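Subject: Re: [gadby-floor] Foam sorting at Nardale, how is it going?

> Over at Gadby we keep hearing that the packing bench at Nardale has changed a lot since February. Is the arm any good with soft stuff? And what are the people who used to sort offcuts doing now? Our crew is a bit nervous, to be fair.

Hi all,

Happy to answer, I've been itching to write this up! Short version: yes, it handles foam, and I really like working next to it.

We used to sort some 2,000 offcuts a shift by hand, by colour, for the Geddes inserts. My wrists knew all about it by the end of the day. Now the arm does the plain picking and three of us look after the bench between us, swapping over at lunch. Chipped pieces were my big worry, but we've spent a lot of time on grip pressure and I've become a bit of a nerd about it (ask me about dents, I dare you). 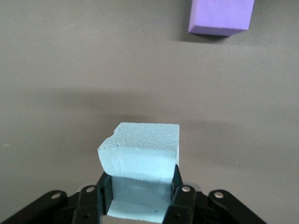
*Light blue piece in the gripper, purple one still on the grey surface.*

As for the people, all of us on the sorting crew are still here. Two went over to the cutting table, which they'd been asking for anyway, and the rest of us took the Urner training and now set up the jobs ourselves. That's been the best part for me. I'd never changed a setting on a machine in my life, and last month I got a new colour going before morning tea!

It isn't all roses. The bench is quieter and I miss the chatting. Breaks also need more planning, so sort out your roster early.

Come and have a look if you're ever down our way. Bring your nervous ones too, I'll put the kettle on.

Cheers from the Nardale bench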